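Stuvero Tyre Forum
Fitting, Balancing and Warranty

Topic: Stidero all-season tyres, tread depth after first rotation
Started January 2019

imby_fleet
Members are asked for their experience of the Stidero all-season tyre in everyday mixed use. Our office runs a small number of estate cars, and one set was rotated at 3,265 miles. The front pair showed more wear on the outer shoulder than we would have expected. Pressures are checked monthly. The fitter, Lam, has advised that this falls within the normal range.

treadgauge
The fitter's advice should be treated with some caution. Wear on the outer shoulder alone is usually a matter of alignment, and no tyre should be judged until the toe setting has been measured. Please post the printed figures if you have them.

kerbside_north
I do not agree that alignment is the first thing to look at. My own set was aligned on the day of fitting and showed the same pattern at 2,719 miles. The compound is soft, and a route with many roundabouts will find it out.

imby_fleet
The alignment sheet has been requested from Lam. For completeness, the cars spend most of their time on town roads and are lightly loaded.
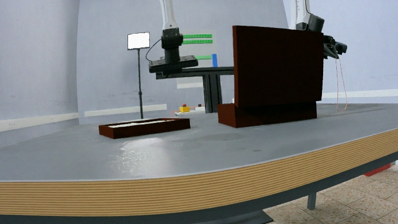 kerbside_north: please would you state which pressures you were running at the time? The handbook for many estate cars gives one figure for light loads and another for full loads, and a tyre kept at the wrong one will wear at the edges whatever its compound.

kerbside_north
The light-load figure, front and rear, checked cold.

treadgauge
Thank you. That rules out one cause, although I remain of the view that a single alignment check on the day of fitting proves little. One deep pothole is enough to alter it.

wetgrip20
Members may wish to note that the warranty booklet asks for proof of rotation. My claim was returned because the receipt did not show the mileage. It was accepted on the second attempt, after 3 weeks.

imby_fleet
That is useful. Our receipt does show the mileage. The front pair will be measured again in February and the readings added to this topic.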